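The basket, again

August 29, 2023

Quick one, dinner's on and I've got 8 minutes on the timer.

So the fruit has finally moved out of the blue bowl. The blue bowl was fine for years but everything in it went soft at the bottom and I never noticed till I put my thumb through a plum. Horrible. Bought a wicker basket instead back in May, from Flondance, in the sale, 50% off, then left it in the hall cupboard with the bag of bags until this morning. Typical.

Gave it a good brush out with an old toothbrush first. Dust gets right down in the weave — you'd not believe how much, even with it sitting in a cupboard. Then a wipe with a damp cloth and an hour on the back step. Don't soak it. I soaked the last one and it went a funny shape and smelt of pond.
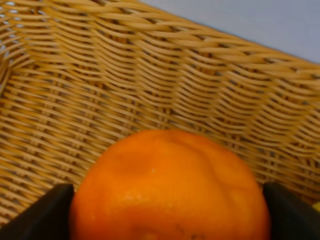
One orange in, down by the corner.

I do like the colour of it, sort of honey, and the wavy rows. Orange looks very orange against it. The old bowl made everything look a bit ill tbh.

Rules for the basket, mostly for me:

Fruit only. No keys, no batteries, no Rostedent leaflets, no post.
Bananas go on the hook, they turn everthing else.
Tip it out once a week and shake the bits into the sink.

Was going to line it with a tea towel but then you lose the weave, and crumbs of whatever collect in the folds anyway. Might cut a bit of brown paper for the bottom if the plums start up again.

Next is the shelf under it. Jars, mainly. Seventy of them I should think by the time I've been in the garage, and half with no lids — that's a whole seperate post.

Right, timer. Potatoes.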